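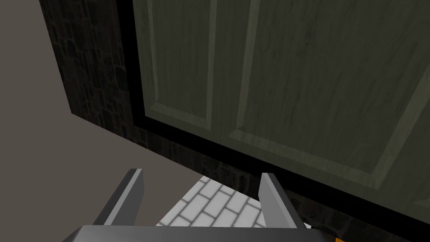 December, notebook, equipment planning

Went over next year's hardware money with Renu this morning. Nearly 2970 left on the line once the Kimer licenses are paid. That has to cover grippers, the spare wrist and whatever we do about a practice door.

Todor wants a second arm ordered now. I'd hold off. All our door runs are still in sim, and the two-arm setup there costs us only compute. Haziq has 40 starts queued for tonight on the double door with the black border, same room, furniture left in.

Grippers. Two quotes so far. Sisodia is cheaper but ships in 9 weeks. Fevby has parallel-jaw units in stock, flat fingers only, no multi-finger version. The sim has been run with both kinds and I don't want to buy either until we know which one copes with a small handle. Asked Sveva to pull the handle sizes out of the scene files so we can match a real one.

Practice door. Plovgate will build a frame with a swappable leaf. Their price doesn't include hinges or delivery, need that in writing. Floor space is the other problem – base plus two arms reaching forward takes more room than the bay drawing allows.
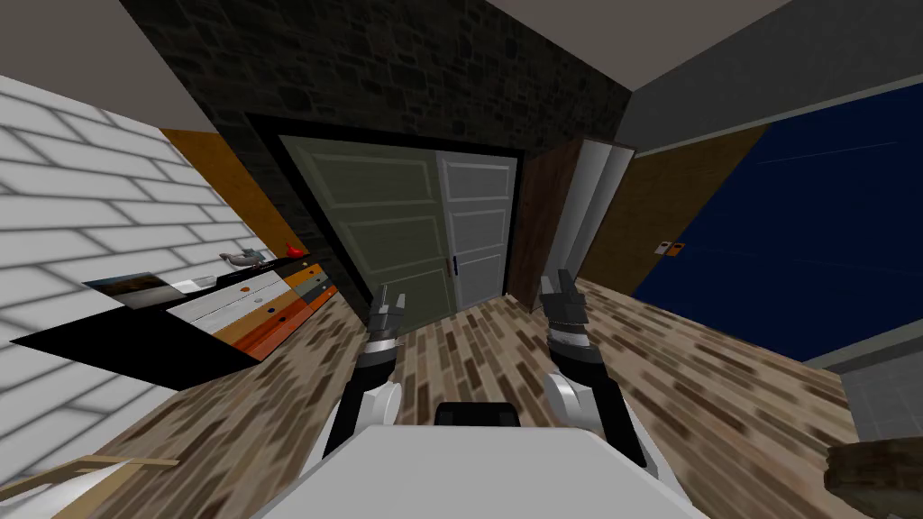
To do before the order goes in

Haziq: results from tonight's runs, split by gripper type.
Renu: ask Sisodia if they'd loan one unit for 3 weeks.
Me: remeasure the bay, call Plovgate about hinges.
Todor: write up the case for the second arm, one page, with the mount and cabling priced in.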